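Why are some drinks fizzy?

For readers aged 8 to 11
Written by Eleri Gough, checked by Myfanwy James
Last updated 18 July 2021

Pour a glass of lemonade and listen. It hisses and pops, and lots of tiny bubbles race to the top. Pour a glass of orange squash and it just sits there. Both drinks are mostly water with some flavour and something sweet in it, so where do the bubbles come from?

What is in the bubbles?

The bubbles in a fizzy drink are filled with a gas called carbon dioxide. You can't see it or smell it. There is a little of it in the air all the time, and there is more of it in the air you breathe out.

Carbon dioxide can dissolve in water. Dissolving is what sugar does when you stir it into a cup of tea. The sugar seems to vanish, but you can taste that it is still there. A gas can do the same thing. It spreads out through the water in bits far too small to see.

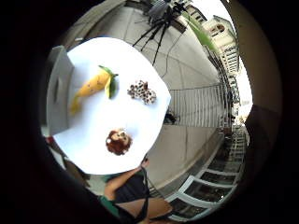 How does the gas get in?

If you blow bubbles into a glass of water through a straw, nearly all the gas goes straight up and out again. To make a fizzy drink, the gas has to be pushed in hard. This push is called pressure.

At the drinks works in Koltdale the water is cleaned and then chilled. Cold water holds more gas than warm water. The cold water goes into a strong steel tank, and carbon dioxide is pumped in until the pressure is high. The gas has nowhere else to go, so a lot of it dissolves.

In some factories the flavour is mixed in before the gas, and in others it waits in the bottle and the fizzy water is poured on top. Either way the lid has to go on quickly. A drink made like this is called a carbonated drink.

Why does the bottle hiss?

Look at a new bottle of fizzy water before you open it. You will see very few bubbles, or none. The gas is dissolved in the drink, and there is some more squashed into the small space under the lid.

When you twist the lid, the squashed gas rushes out. That is the hiss. Now there is much less pressure on the drink, and the water can't hold on to so much gas. It starts to come out as bubbles.

Bubbles need somewhere to begin. They often start on a tiny scratch in the glass, or a speck of dust. Watch one spot on the side of a glass and you may see a thin line of bubbles coming from it, one after another. 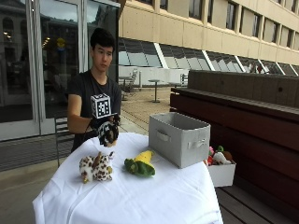 Table with a white cloth on the terrace, one plush toy held in a gloved hand and a spotted one lying on the cloth.

What happens if you shake it?

Shaking mixes lots of very small bubbles into the drink. Each one is a place where more gas can gather. When the lid comes off they all grow at once, and they push the drink out in front of them - usually over your shoes. If a bottle has been dropped, leave it standing in the fridge for a while and then open it slowly over the sink.

Why does fizz taste sharp?

When carbon dioxide dissolves in water, a small part of it turns into a weak acid called carbonic acid. Your tongue notices this as a slightly sour, prickly taste. Plain fizzy water has it too, even with no lemon in it.

This acid isn't good for teeth if they are washed in it all day, and many fizzy drinks have stronger acids and a lot of sugar as well. Water and milk are better for every day.

Is there fizz in nature?

Yes. Some springs come up through rock where there is carbon dioxide underground, and the water picks up gas on the way. At Penry the spring has a light fizz, and people used to fill jugs there to take home.

Yeast can make fizz too. It is a tiny living thing that feeds on sugar and gives off carbon dioxide. Old-fashioned ginger beer gets its bubbles this way.

Try it: dancing raisins

You need a clear glass, some cold fizzy water and 3 raisins.

1. Fill the glass most of the way with fizzy water.
2. Drop in the raisins. They will sink.
3. Wait and watch from the side.

Bubbles collect in the wrinkles and lift the raisins up. At the top the bubbles burst, and down they go again. Try it with water from a bottle that was left open overnight and see what is different.

Words to know

Carbonated: with carbon dioxide dissolved in it.
Dissolve: to mix into a liquid so completely that you can't see it.
Flat: what we call a fizzy drink that has lost its gas.
Pressure: how hard something is pushing.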